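# Workshop tips for a small trade show stand

Most of a stand gets built in the workshop the month before, and most of the trouble on the day comes from things that could have been sorted on the bench. These notes were put together after three seasons of building stands for Drakex and Skendora. They assume a 3 m by 3 m pitch, a van and two people.

## Panels and frames

- Cut all back panels to the same width, even if the pitch would take one wider one. Matching panels stack flat and can be swapped if one gets a knock.
- Number the back of every panel in pencil, left to right as seen by the visitor. Tape comes off in the van.
- Drill bolt holes with the panels clamped together. Measuring each one separately gives you a millimetre here and there, and by the fourth panel the bolts won't go in.
- Paint the edges as well as the faces. Hall lighting is harsh and comes in from the side.
- Leave two days after the last coat before wrapping. Fresh paint sticks to bubble wrap and takes the pattern.

## Screens and sound

If you're showing a video, build the screen a proper shelf with a lip. Stands that clamp to the panel make the whole wall shake when someone leans on the counter.

Set the middle of the screen at standing eye level and check it from the far side of the workshop - that is the distance people will first see it from. Put captions on everything. The hall will be louder than you expect and your neighbours may have a PA.

Copy the film to two memory sticks and test both in the actual screen, on loop, for an hour. One of ours for Drorden played perfectly on a laptop and froze on the television every time it went back to the start.

## Cables

1. Lay the stand out on the workshop floor and run every cable where it will really go.
2. Label both ends.
3. Coil each cable with its own plug and put it in its own bag.
4. Pack one extension lead more than the plan calls for.

Order the power socket when you book the pitch. At the last May show we paid £67 for one in advance and were quoted a good deal more for a second on the morning.

## Prints and small graphics

Small pictures on the counter or side panels are easily spoiled by fingers and glue.

- Trim with a fresh blade and a steel rule, three light passes instead of one heavy one.
- Ask the printer for 300 dpi at finished size. Anything less looks soft when people are standing over it.
- Hold prints by the edges. Gloss marks worst, and landscapes with a lot of sky show every smudge.
- Use removable adhesive strips if the panels are going out again. Spray glue is permanent whatever the tin says.
- Lay the whole set out flat and look at it before sticking anything down.

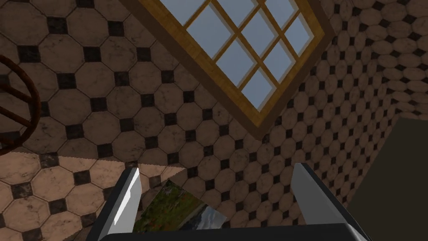 ## Loading the van

Load in reverse order of building: counter first, then shelves, then panels, with the floor tiles and toolbox last so they come out first. Stand panels on their long edge with a blanket between each pair. Leaflets are heavier than they look, so split them into small boxes and keep them low.

Keep a separate crate by the side door with gaffer tape, wet wipes, spare bulbs, a hand brush, touch-up paint and the paperwork for the hall - the Alexiou job nearly didn't get through the gate for want of one printed pass.

Last updated Mar 6, 2026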